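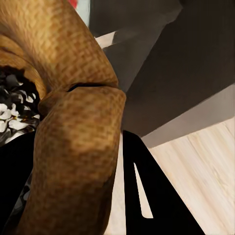 織り目模様のある黄褐色の曲面を描いたCG

布張りの椅子を直す仕事を、ネストル・ソリアーノさんは町の北側にある小さな工房で続けている。屋号はエアルツ。前の持ち主から場所と一緒に引き継いだ名前で、由来は本人も聞きそびれたという。

取材に伺ったのは4月の午後だった。作業台には座面を外した食堂椅子が載っていて、話のあいだもソリアーノさんの手はほとんど止まらなかった。

「最初は家具を作るほうに行きたかったんです。でも求人があったのが張り替えだった。それだけの話です」

見習いに入った先で、最初の半年は古い布をはがす作業ばかりだった。鋲を一本ずつ抜き、布を破らずに外して、部位ごとに名前を書いて畳む。外した布がそのまま新しい型紙になるからだ。

「破ると型が取れません。急いではがすと、あとで倍の時間がかかる。急ぐなと口で言われた覚えはないですね。破って、自分で寸法を取り直して、それで覚えました」

はがした中身を見れば、前にどんな直し方をされたかはだいたいわかるそうだ。古い椅子では布の上に別の布を重ねて張ってあることも多い。一番下から元の柄が出てくると、小さく切って依頼主に渡す。

「喜ばれる方もいるし、捨ててくださいと言う方もいます。どちらでもかまいません。こちらは聞くだけです」

依頼の中心は食堂椅子と一人掛けのソファである。食堂椅子なら二日、ソファはばねの状態によって一週間を超える。見積もりは必ず実物を見てから出す。写真で送ってほしいと頼まれることもあるが、座って沈み方を確かめないと中の傷みは判断できない。

布選びに時間をかける客は多い。工房の棚には見本帳が並び、平織りの厚地から起毛したものまで、手に取って比べられるようになっている。よく出るのは茶や生成りの、織り目のはっきりした布だという。

「無地に見えて、近くで見ると糸の色が何色か混ざっているもの。汚れが目立たないし、床の色を選びません。ただ、織りが粗いと猫の爪がかかります。猫がいるかどうかは先に聞きます」

見本帳の小さな布だけで決めて、仕上がってから印象が違うと言われたことも何度かあった。今は40センチ角の見本を貸し出し、昼と夜に一度ずつ、置く部屋で見てもらう。返却が遅れても催促はしない。

「曲がったところが一番難しいです。肘掛けの先とか、背もたれの肩とか。平らな布を丸いところに張るので、どこかに必ず余りが出る。その余りをどこへ逃がすかを、張る前に決めておきます」

ひだを取るのか、切り込みを入れて内側に折るのか。布の厚みで答えは変わる。左右の肘で織り目の流れがそろっていないと、座る人は気づかなくても自分が気になる、とソリアーノさんは言う。

工房にはもう一人、イメルダ・ラクソンさんがいる。縫製の担当で、以前は鞄の工場に勤めていた。ミシンの前で少しだけ話を聞いた。

「鞄は同じものをたくさん縫います。椅子は同じ形でも一脚ずつ寸法が違うので、最初は戸惑いました。四脚そろいのはずが、測ると全部違うんです。木が動いているんですね」

一番長くかかった仕事を尋ねると、二人とも同じ長椅子を挙げた。依頼主のシウリ・ポールさんの祖母が使っていたもので、詰め物をすべて入れ替え、仕上がりまで90日かかった。木枠の接着が外れていて、途中で木工の職人に預けた期間が長かったためだ。

「待ってもらえるかどうかは、最初の説明で決まります。遅れそうだとわかった日に電話する。悪い話ほど早いほうがいい」

新しい椅子を買うほうが安い場合も少なくない。そのときは率直にそう伝えるという。断った相手が、数年たって別の椅子を持ってくることもある。

「直す値打ちがあるかどうかは、値段だけでは決められません。でも値段を知らないまま決めるのもよくない。だから数字は先に言います」

今後については、教える時間を少し増やしたいと話す。座面だけの張り替えなら、道具がそろえば家でもできる。秋から月に一度、定員6人の講習を始める予定で、椅子は各自が一脚持ち込む。背もたれのないものに限るそうだ。

「鋲を抜くところからやってもらいます。たぶん、それで一日目は終わります」

話が終わるころ、作業台の椅子には下張りの白い布が掛かっていた。上張りは翌朝にするという。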